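Venue Walk-Round Checklist for Wedding Stylists and Florists, with Our Comments

28/09/2020
By the Skikeo styling team

We do this walk-round before every wedding we dress, even in rooms we know by heart, and several of you on the October course have asked for a copy. It's the one we filled in for the Boersma barn, with our comments left in so you can see the sort of thing we write down.
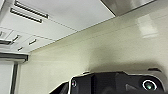 Please take your time over it. We allow 2 hours before the first crate comes off the van, and if we finish early there's always tea!

1. Way in and unloading
Doors propped safely, ramp down, route clear to the main room. OK.
Comment: the gravel is hard going with a trolley, so carry the tall vases by hand, two people to a crate.

2. Hanging points
Ask the venue for the load limit of every beam or hook in writing. OK, received.
Comment: we were given 16 kg for each hook. Remember that soaked foam and a full ring of foliage weigh far more than you'd think, so weigh the finished piece and not the bare frame (we've all been caught out by that one).

3. Ladders
Feet, rungs and locking bars checked, one person at the foot at all times. ACTION.
Comment: one rubber foot was worn smooth. Ladder labelled and put back in the van, spare one used.

4. Candles
Every flame in glass, with the rim higher than the wick. No dried grasses or loose ribbon close by. OK.
Comment: the bride would dearly love taper candles down the long table. The venue says no naked flames, so we've offered the battery ones from Jorkarent and she's coming round to the idea.

5. Cables and fairy lights
Plugs and leads looked over, nothing trailing across a walkway, outdoor sets only outdoors. ACTION.
Comment: 4 more cable covers needed by the dance floor.

6. Arch and freestanding pieces
Weighted at the base, then given a good firm push from each side. OK.
Comment: if it's going outside, ask again on the morning about the wind, and have an indoor spot agreed with the couple beforehand.

7. Water and floors
Buckets kept on mats, spills mopped straight away, stems swept up as you go. OK.
Comment: eucalyptus leaves are dreadfully slippery on polished boards.

8. Plants and people
Allergies asked about, nothing poisonous near food or on the cake. ACTION.
Comment: lily of the valley moved off the cake table. Esitz, who are doing the catering, have been told.

9. Paperwork
Insurance certificate and hire list in the folder. OK.
Comment: the deposit on the hired glassware covers breakages only, so count it back in with the driver before anyone signs.

Last updated: after the Boersma barn walk-round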